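古い時刻表と機内の小物、うちでの手入れと片づけ方

2026年10月14日

ジェット機が飛びはじめたころの航空会社の時刻表や、手荷物に下げる札、客船の献立表、機内で使われていたスプーン。そういうものをこつこつ集めているうちに、とうとう押し入れの下の段がいっぱいになってしまいました。数えてみたら紙ものだけで582点。博物館のような設備はもちろんありませんので、台所と居間にあるもので何とかしている、そのやり方を今回は書いておこうと思います。お茶でも飲みながら、のんびり読んでくださいね。

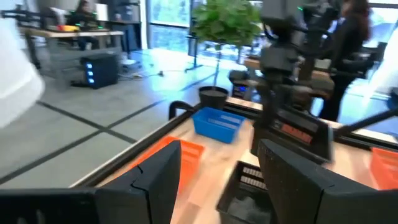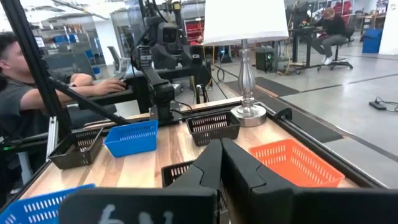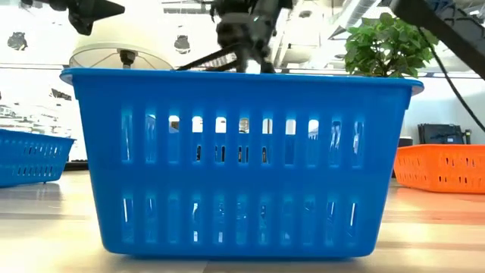

青いかご、明るい色の木の台の上で。

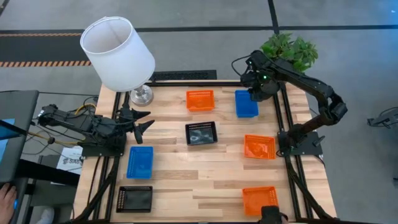
時刻表は買ったときのビニール袋に入れたままがいちばん傷まない、うちでは20年そうしているけれど何ともない、と前回の記事に読者の方からコメントをいただきました。たしかに、袋の種類と置き場所がよければそれで長持ちすることもあるのだと思います。ただ、わたしの手もとではちょっと事情が違いまして、Sturorberg航空の夏の時刻表が、袋の内側にぴったり貼りついてしまったことがあるのです。8月に押し入れの戸を閉めきって出かけた、あのあとでした。表紙のきれいな空色が袋のほうに移ってしまって、しばらく口をききたくないくらい落ちこみました。それ以来、つるつるした袋はやめて、紙の封筒に入れ替えています。

封筒は、文具売り場にある中性紙のものを選びます。糊しろが内側に大きく出ているものは、折りこみの路線図の角がひっかかるので避けてください。時刻表より縦も横も指一本ぶん大きいくらいが出し入れしやすいです。書きこみは必ず中身を入れる前に、鉛筆で。入れてから書くと、筆圧が表紙に残ってしまいます(やりました、それも気に入っていた客船の献立表で)。

ほこりを払う

まずは手を洗って、よく乾かすところから。ハンドクリームはこの日だけ我慢です。白い手袋もためしましたけれど、薄い紙をめくるには指先の感覚がにぶくて、かえって端を折ってしまいました。金属の小物のときだけ手袋、と分けています。

払うのは、化粧用のやわらかい大きな筆が使いよいです。わたしのは駅前のLahlouという雑貨店で1,000円で買ったもので、頬紅には一度も使わないまま紙もの専用になりました。真ん中から外へ、同じ向きにそっと。往復させると、ほこりが綴じ目に入りこみます。綴じ目は小さめの筆に持ちかえて、上から下へ。

消しゴムを使いたくなる黒ずみもありますよね。表紙の白い余白だけなら、練り消しをちぎって、こすらずに軽く押しあてるくらいまでにしておきます。印刷のあるところには触れません。それに、昔の旅の人が鉛筆で書いた乗り継ぎの時間や、座席の番号らしき数字などは、わたしはむしろ楽しみにしているほうなので、残しておきます。

さびたホチキスの針

これはよくご相談をいただくところです。さびた針をそのままにすると、茶色いしみがじわじわ広がります。抜くときは、針の足を裏側から起こします。爪で起こすと痛いですし紙も破れますから、薄いへらを一枚、紙と針のあいだに敷いて、その上で作業してください。足がまっすぐになったら、表から静かに引き抜きます。途中で折れることもありますが、あわてずに、折れたほうも同じようにして。

抜いたあとの穴には、木綿糸を通して軽く結んでおくと、ページの順がばらばらになりません。昔の時刻表は、国際線の頁と国内線の頁が別々に番号をふられていたりして、いったん崩すと戻すのにひと晩かかります。

においがするとき

古いかばんやトランクから出てきたものは、どうしても押し入れのにおい、煙草のにおいがします。飛行機の中で煙草が吸えた時代のものですから、それも歴史といえば歴史なのですけれど、食卓の近くに置くとなると少し困ります。

うちでは、ふたのできる衣装箱の底に、お茶の葉を乾かしたものをお皿に入れて置き、その上に網を渡して、時刻表を寝かせておきます。葉が紙に触れないことと、しっかり乾いていること、この二つだけは気をつけてください。51時間ほど、と言いたいところですが、要するに二晩とちょっとです。一度でだめなら葉を取りかえてもう一度。香りのついた消臭剤は、においが混ざって余計にややこしくなりました。

金属とうつわの手入れ

機内食に使われていたスプーンやナイフは、ステンレスのものと、銀めっきのものがまじっています。見分けがつかなければ、銀めっきのつもりで扱うほうが安心です。ぬるま湯に台所用の中性洗剤を少しだけたらし、やわらかい布で洗って、すぐに拭く。柄の刻印のくぼみには、毛先のひらいた歯ブラシではなく、新しい子ども用のものを。重曹でごしごしやると、めっきが薄くなって刻印まで寝ぼけてしまいますよ。

客船のカップやお皿で、金の縁取りがあるものは電子レンジにも食洗機にも入れません。茶渋は、お湯に浸けて20分ほど待ち、指の腹でなでてみて、落ちるぶんだけでよしとします。Fargateの蚤の市で買ったカップは、底の船会社の印がほとんど消えかけていたので、底だけはもう洗わないことにしました。

欠けたところを接着剤で直すのは、飾っておくものに限ります。わたしが使っているのはDrudicoの陶器用で、つまようじの先にほんの少し取って、はみ出したら固まる前に綿棒で拭きます。直したカップで飲みものは飲みません。つい飲みたくなるのですけれど、ね。

しまう場所のこと

紙ものは、立てるより寝かせるほうが向いています。立てておくと、薄い時刻表は腰が抜けたように曲がってきます。重ねるのは手のひらの厚みくらいまで。大きな路線図は、無理に折り目を伸ばさず、もとの折り方のとおりに畳みます。逆向きに折りなおすと、そこからすっと裂けてしまいますから。

場所は、外に面した壁から離れた棚の中ほどがよさそうです。台所の上の棚は湯気が来ますし、窓ぎわは色があせます。とくに赤いインクは早くて、飾っていた荷札の赤い文字が、ひと夏で桃色になりました。飾りたいときは複写したものを額に入れて、本物は封筒へ。気分が変わったら中身を取りかえられるので、これはこれで楽しいものです。

乾燥剤は入れすぎないこと。紙がぱりぱりになって、めくるたびに角が欠けます。梅雨のあいだは、晴れて空気の乾いた日に箱のふたを開けて、風を通してやってください。そのときについ一冊めくりはじめて、もう飛んでいない路線の乗り継ぎを指でたどったりして、夕飯の支度が遅れるのは毎年のことです。

かばんの持ち手の革がべたつくのをどうしたらよいか、というお便りも届いています。革は手持ちのもので試している途中なので、結果が出たら次の回に書きますね。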